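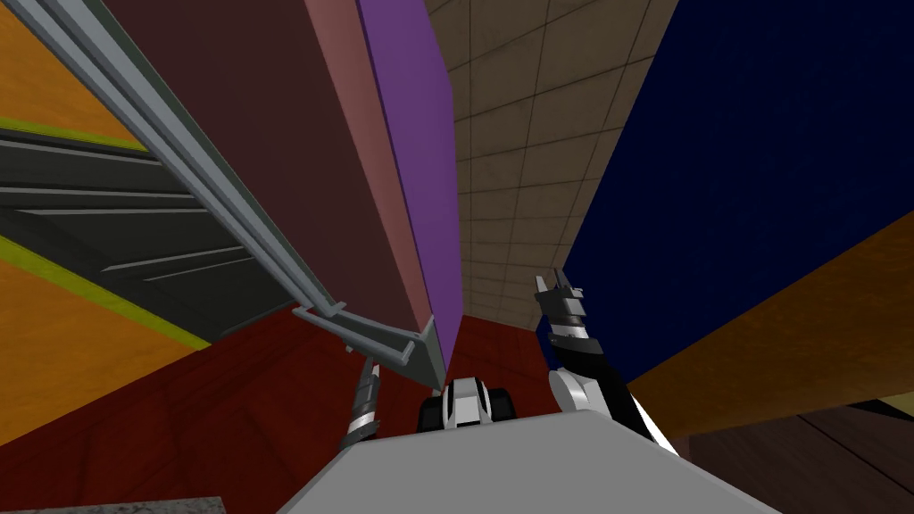

*Fig. 4. Head view in the simulator, both grippers raised.*

## 4. Recording a demonstration by remote control

By now you have Wimby talking to the simulator and both hand controllers paired. If you skipped Section 3 because pairing looked easy, go back and do it. Everyone skips Section 3.

This section covers showing the robot a task yourself, in a rendered room, by driving its arms while the software takes notes. The rooms come in strong colors – red floors, a navy-blue panel, a purple slab – and you get used to them in a day or so.

### Before you start

1. Clear a space you can turn around in. Your arms will be busy and your shins will not be consulted.
2. Open Wimby and choose **Session > New**. Pick the Skuvlow room pack.
3. Name the session after the task. "Test", "test2" and "test_final" are all accepted by the software and regretted by whoever opens the folder in December.
4. Set the view to **Head**. The flat gray top of the robot's body should sit at the bottom center of your view.
5. Raise one controller at a time and check which gripper answers. If your left hand moves the right arm, swap them under **Input > Hands**.

> **Note:** The head view distorts your sense of height. Tall panels look as if they lean and walls seem to run off toward the ceiling. They are upright. Judge distance by moving a gripper toward the thing and watching the gap.

### Recording

6. Hold both controllers at chest height and squeeze both grips for 3 seconds. The arms will follow your hands until you release.
7. Open both grippers fully. The recorder stores the first pose as home, and a home pose with the fingers shut makes a poor start to every attempt that follows.
8. Press **Record**. Wait for the tone, then count one more beat before you move.
9. Do the task at the speed you would use to carry soup. Anything faster and the arms lag behind your hands, then catch up all at once.
10. Keep the idle arm up and out of the way. Letting it hang feels natural and puts an elbow through the furniture.
11. When the task is done, bring both arms home and press **Stop**.
12. Choose **Keep** or **Discard**. Discard is permanent. So, in its way, is Keep.

> **Caution:** Do not reach near rails, brackets or other overhead fittings with a closed gripper. The simulator treats thin parts as solid, and a gripper wedged behind a strut will shake until you reset the room. The recording of it shaking will be saved faithfully.

> **Caution:** If Wimby is also linked to a physical arm, switch the link off before you practice. The menu item is **Output > Live arm**. Check it twice. A simulated wall can be reset from a menu.

### How many to record

Record at least 34 kept demonstrations per task. Vary where you begin and which side you approach from, within reason. If you repeat the same perfect motion every time, the robot will learn that motion and be baffled by anything else.

Small fumbles are fine. A missed grasp followed by a calm second try is worth keeping. A missed grasp followed by waving the arms about should go, however justified it felt.

The Ridgeway task set, which ships with the room pack, holds 1,449 demonstrations. Play back a few before recording your own. Most were driven by Roksolana Nechyporuk, and you can tell hers because the idle arm never drifts.

### If something goes wrong

- **The arms don't follow.** You have let go of one grip. Squeeze both again.
- **The arms follow, but upside down.** A controller was paired while lying on its face. Repeat Section 3.
- **One gripper is out of view.** Lower your hands, or tilt the head down with the left thumbstick.
- **Playback is jerky.** Close Tornirum if it is running. The two programs want the same port and neither is gracious about it.
- **The session won't save.** Look for a slash in the session name and take it out.

Once your kept demonstrations show a green tick in the session list, go to Section 5, Trimming. Leave the originals where they are until training has finished.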